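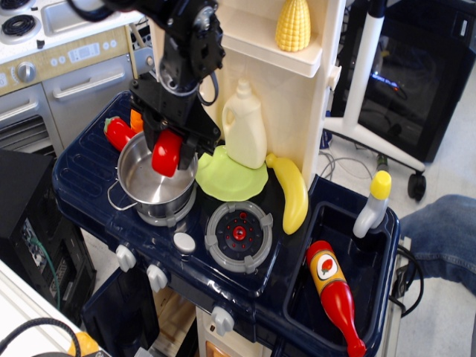

Quintana is the pick-and-place policy runner for the toy kitchen bench. It takes a language instruction ("put the tomato in the pot"), a calibrated camera stream and the current joint state, and returns short action chunks for an arm with a parallel gripper. Training code is in the separate Flindora repository. Maintainer: Ritu Tomar.

Status
Release 2 of the runner. The config format changed in September and older files will not load. Run tools/migrate_config on them first.

Data
The bundled checkpoint was trained on 832 teleoperated episodes, all recorded on play stoves with plastic food and a metal pot. Episodes with dropped camera packets were removed before training. Each episode stores joint positions, gripper width, the instruction string and video. Success labels were assigned by hand and are missing for some 700 of the oldest entries in the raw archive, most of which never reached the training split.
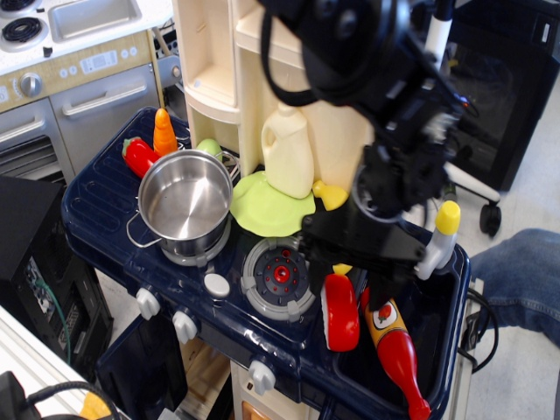
Can the runner be used without the Vikik planner?
Set planner: none in the config. The policy output then goes straight to the joint controller, with velocity limits still applied but no collision checking against the shelf or the sink walls.

Control loop
Inference and control run in 2 processes that share a ring buffer. If a new chunk arrives late, the controller finishes the old one and holds position. It does not extrapolate. Chunk overlap is blended linearly; set blend: off to reproduce the behavior of the first release.

Gripper width is commanded, not force. Soft or hollow objects may deform before the stall check fires – lower close_speed for these.

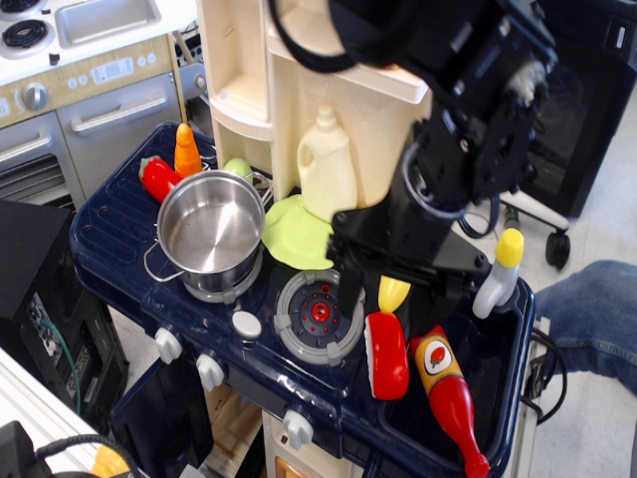
The stall check reads motor current and compares it with the threshold in gripper.yaml. Recalibrate the threshold after changing finger pads.

Known issues
Clear or shiny objects give poor depth, and the Hosulow segmentation module sometimes merges a pot with its burner ring. Instructions naming two objects of the same color are resolved by detector score only. Replay of logs from before the config change drops the first chunk.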